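Section: Robotics / Learning from Demonstration

3. Gathering the demonstrations

3.1 The drinks station and the people who taught it

When we first sat down to plan this work, we imagined that collecting the examples would be the easy part, and that most of our time would go into training. Readers who have done this themselves will be smiling already. Of the months we spent on the drinks task, by far the larger share went into the demonstrations, and we would like to describe them here with more patience than is usual, in the hope that it spares another group a few long evenings.

All demonstrations were recorded at the Velitz site, on the two-armed Jimari platform, with an operator driving both arms and both hands by teleoperation. Five operators took part. Two of them had never controlled a robot before April, and we are very glad they joined us, as their early attempts taught us a good deal about which habits come naturally and which have to be learned. Dagmar Kolář trained all the operators and wrote the short guide they worked from. Anežka Ďurica looked after the recordings and decided, with great fairness, which ones we could keep.

We asked operators to work at a pace that felt comfortable to them and to leave the idle hand wherever it would not get in the way. We gave no rule about which hand should hold the glass. That was a choice we went back and forth on for some time (a single fixed hand would surely have made learning simpler), but we wanted the policy to meet both cases, and we still think this was right. Figure 2 shows moments from the recordings as the head camera saw them.

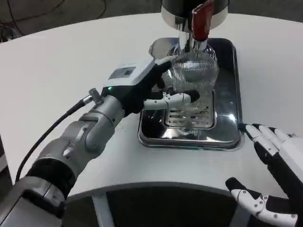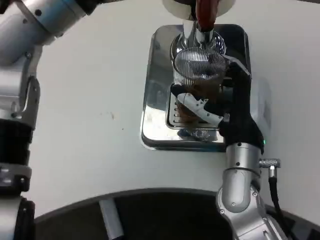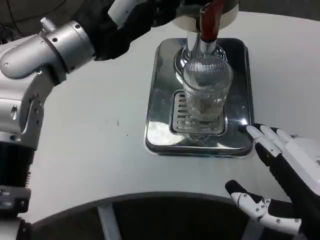 Figure 2. Head-camera views from the drinks station, each with a clear glass above the slotted grate of the drip tray.

An episode began when the operator pressed the foot pedal and ended when it was pressed again. Between those two presses we stored the head camera stream, the joint positions of both arms, the finger commands and the operator's own inputs, all stamped by the same clock. We had at first stored the inputs on a separate machine, and the small drift between the two clocks cost us most of our first batch before Ďurica found it.

In all we recorded 1,137 episodes. Each was watched once at normal speed by someone other than the operator who made it, and marked as clean, recovered or failed. A recovered episode is one in which something went wrong, such as a grip that slipped or a hand that came in too low, and the operator put it right without stopping. There were 185 of these, and we kept every one. Our feeling, which the comparison in Section 5 supports, was that a learner needs to see how a person gets out of trouble as well as how the job looks on a good day. A further 475 episodes were marked failed and set aside, and the remainder were clean.

We labeled the stages of each episode by hand, using the Michalík annotation tool with a few changes of our own. The stages were kept deliberately plain: approach, grasp, place, operate, wait, release. "Wait" gave us more trouble than all the others together. Operators differ a great deal in how long they let the arms rest before moving on, and a policy trained on the raw timings learned to hesitate in odd places. In the end we shortened long pauses before training, using the procedure from our earlier Flarkau study, and left the brief ones alone.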